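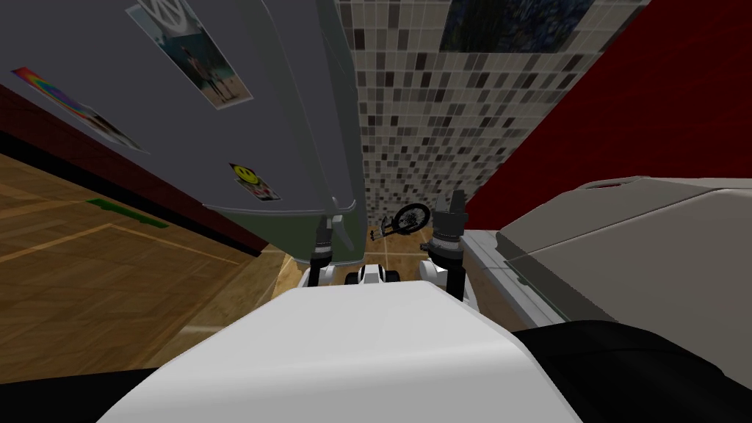
Waltraud Fröhlich wrote back after the first evening that she had no quarrel with silence, but she wanted to know what we think we are listening for. I'd like to start with her question.

Slide 2. Most old teachings on contemplation split the person in two. There is the part that talks and the part that watches. Ask the room: which one are you when you wake at night? Wait for answers. Give it a full minute.

I kept a notebook on this for 11 weeks. Most entries are dull. Read the one from May, the walk back from Clarkach, then stop. 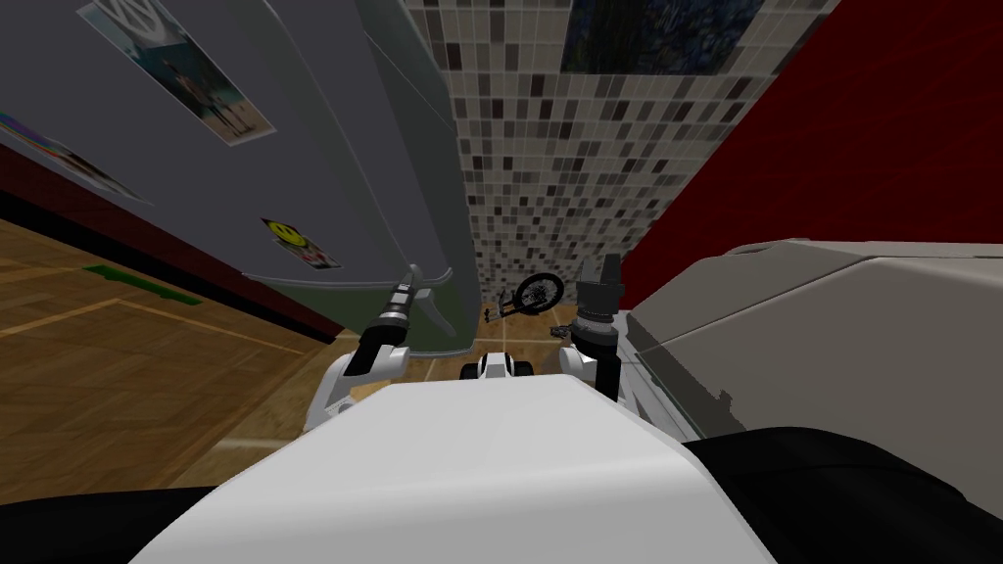 Slide 3. The talking part hates a gap and fills it with plans, old arguments, songs. Don't call it the enemy. Ilídio Fonseca calls it the doorkeeper and I have borrowed that. A doorkeeper can sit down for a while and still have the job.

Slow down here. Last time I rushed this and lost the back rows.

Slide 4. The sitting. Four minutes, eyes open or closed. Say once: let the breath be as long as it is. Then say nothing. If someone coughs, let them cough. Bell twice at the end.
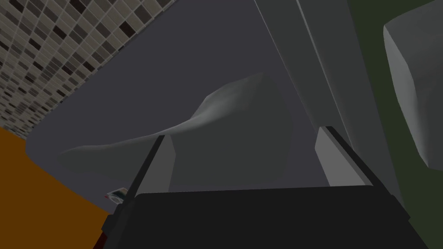

Slide 5. What came up? Take two or three people. Nerea Vidal may want to bring in prayer, and that's fine, give her room. My own view is that prayer and watching meet somewhere, but I can't say where. Say so plainly.

Back to Waltraud. I don't think we listen for a message. I think we listen to find out who has been doing the listening. Leave that open and take questions.

Handouts are by the door, 60 copies.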